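August
By Tobiloba Adeleke

Sliding gate maintenance: project report

Danjuma Fashola and I looked at why the sliding gate at a block of flats in Cleststead kept stopping halfway. The gate is 6 metres long and is driven by a Sial motor. Residents had been pushing it shut by hand, which is hard on the gears.

We ran it through 20 cycles before touching anything and wrote down where it stuck. The trouble was always on the same stretch of track — a low section near the post, packed with grit.

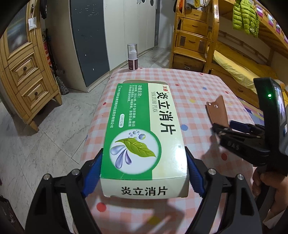 Does a stiff gate need a new motor?

Usually the track and rollers should be checked first. A motor that is pulling against dirt or a worn roller will cut out to protect itself.

We swept the track, changed two rollers and greased the rack. The gate then closed fully on every cycle of a second test. The limit switch was left alone. We still want to check the track again after winter, as the low section will probably fill up.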